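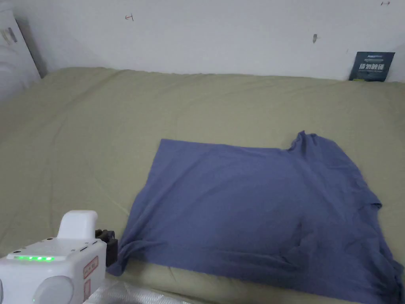
The Kesdale folding station consists of one bed, two hand-held grippers and the head camera worn by the operator. The answers on this page cover how the station is set up at the start of a shift, how the grippers are looked after and what to do when one fails. They apply to the Kesdale station only; the table stations at Brindham have their own page. Operators should be able to take hold of a garment as the blue T-shirt is held at its corner, with the cloth gathered to a point in the black jaw and the row of green lights lit on the housing. If a gripper cannot do so, please read the section on faults before going further.

Search this site Enter keywords Go

SETTING UP

Who may set up the station?

Any operator who has completed the Wiriya induction may do so. Work on the inside of a gripper is reserved for the workshop.

How should the bed be prepared?

The green sheet should be drawn over the mattress and smoothed by hand. Shallow creases are acceptable, but a fold deep enough to catch a jaw is not. The sheet is changed every Wednesday, or sooner if it is marked.

May the handwritten marks on the wall be cleaned off?

No. The arrows and figures written on the wall are used when the station is set out, and they should be left as they are. The notice card standing at the back of the bed should also stay in its place.

How long does set-up take?

A full set-up, including the camera check, is allowed 57 minutes on the rota. Where the station was in use on the previous shift, only the jaw check and the camera check are needed.

What does the jaw check involve?

With the gripper switched off, look along both fingers. There are four round black caps on each, and all of them should sit firmly. Close the jaws slowly and confirm that the fingers come together at the tips. Then switch on, take up a corner of cloth and hold it clear of the sheet - it should not slip. Phones and other personal belongings should be moved off the bed before work starts.

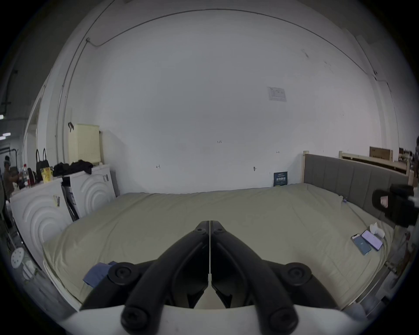 ROUTINE CARE

How often should the jaws be cleaned?

Wipe them with a dry, lint-free cloth at the end of each shift. Fibres collect where the fingers meet and should be removed with the soft brush supplied. Sprays and solvents must not be used.

When are the jaw pads replaced?

Pads are replaced after 3,000 grasps. The count is kept in the station log and is set back to zero by the workshop when new pads are fitted. The left and right grippers are counted separately.

What garments are used for the check?

A plain T-shirt from the station stock. Garments with zips, studs or loose trim can score the pads and should be kept for planned sessions.
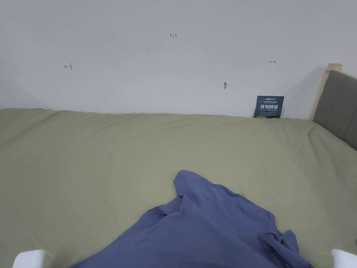

How should a gripper be stored overnight?

Switch it off, leave the jaws slightly open and place it in its tray with the cable unplugged. A gripper stored with the jaws closed may lose its grip setting.

FAULTS AND REPAIR

What should I do if the jaws do not close fully?

Switch off and look for trapped thread. If the jaws are clear and the fault remains, label the gripper, enter it in the log and send it to the Bavevlow workshop. Do not tighten the finger fixings yourself.

How long does a repair take?

Most grippers are returned within 36 hours. A spare may be signed out from the store during that time, and a full jaw check is required before it is used.

Must the station be set up again after a repair?

The jaw check and the camera check must both be repeated. The bed need not be stripped.

COMMENTS (3)

Evening operator
Could the pad count be shown on the station screen as well as in the log? Ours stood at 876 on one page and had been copied wrongly on the next.

Site team
Thank you. The log is the only record at present. Please correct the entry and initial the change - the workshop will accept it.

New starter
Is the soft brush kept with the tray or in the store? There was none in the tray this morning.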